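로드밸런서 뒤에 서버를 추가해도 응답이 안 빨라져요

안녕하세요, 사내 예약 서비스를 혼자 맡고 있어요. Tremoneo로 부하 시뮬레이션을 돌리는 중인데, 노드를 3대에서 11대로 늘려도 평균 응답이 148ms에서 꿈쩍도 안 하네요ㅠㅠ 분배 방식은 라운드로빈이고 세션 고정은 켜 둔 상태예요. CPU는 다들 놀고 있는데

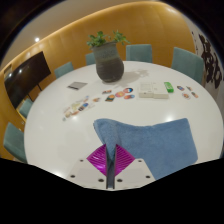
유독 앞쪽 노드 두 대만 연결 수가 계속 쌓여요. 설정을 어디부터 봐야 할까요?
- Léonie Aubert

답변 1 (Gaspard Maillard)
세션 고정부터 꺼 보세요! 저도 March에 똑같이 당했는데, 테스트 클라이언트가 쿠키를 재사용해서 요청이 처음 붙은 노드로만 가더라고요. 가상 사용자마다 쿠키를 새로 받게 하고, 분배는 최소 연결 방식으로 바꿔서 다시 돌려 보세요. 그래도 148ms면 그 뒤의 DB 커넥션 풀이 의심스러워요. 저는 풀 크기가 기본값이라 거기서 한참 헤맸거든요.

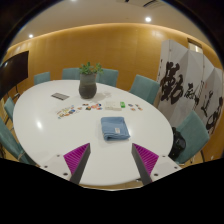

흰 테이블 위에 접어 둔 파란 천

답변 2 (Faustino Montes)
그냥 메모리 늘리면 되지 않나요? 전 그렇게 해결했어요.

답변 3 (Sandrine Masson)
메모리는 상관없어 보여요. 헬스체크 로그 한번 보세요. 새로 붙인 노드가 비정상으로 찍혀 있으면 아무리 늘려도 트래픽이 안 가요.

댓글
Léonie Aubert: 쿠키 문제 맞았어요! 이제 골고루 퍼져요. 풀 크기도 내일 만져 볼게요.
Nadège Roussel: 저도 같은 증상인데 Dallia에서는 그 옵션이 어디 있나요?

최종 수정: 02/08/2025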